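Early Childhood Education 12: Bedtime, Naps and Rest
Handout for week 3, January 28, 2026
Instructor: Thiện Hà

Reading: Polishchuk, chapter on daily routines. Bring your notes to section.

1. Why rest gets its own week

Students tend to plan the active parts of the day first and fit rest in afterward. The licensing visit looks at rest as closely as it looks at meals. A group that naps badly is hard to teach after lunch, and staff breaks usually depend on the nap running on time.

2. The room

Keep the light low but not dark. Staff must be able to see every child's face from where they sit. Pale blue walls with clouds and stars are a common choice for rest corners and work fine if the rest of the corner is plain.

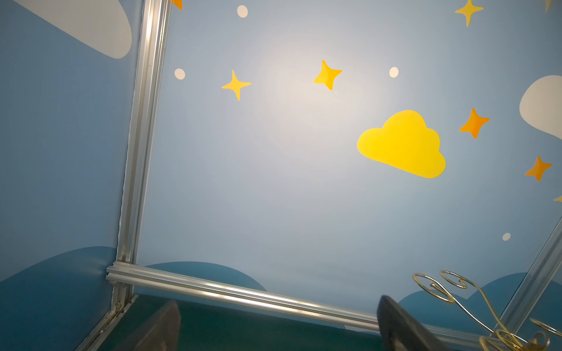 Noise matters more than color. A steady fan is better than music with words. Put cots head to foot and leave a clear path to the door.

3. The routine

Use the same order every day:

- Toilet and hand washing
- Shoes off, placed under the cot
- One short book, read sitting down
- Lights down, adults stop talking across the room
- Children still awake after the set time get a quiet basket

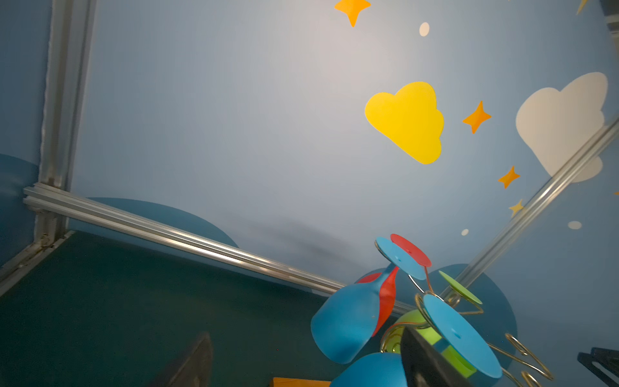 4. Talking with families

Ask about sleep at home before the first day. Write down the usual bedtime, comfort objects and any words the child uses for being tired. Parents may ask for a shorter nap. Take the request to the lead teacher and do not promise anything at pickup.

5. For next week

Write up one rest period from your placement, 700 words at most. Change all names. Upload to Skedura before section.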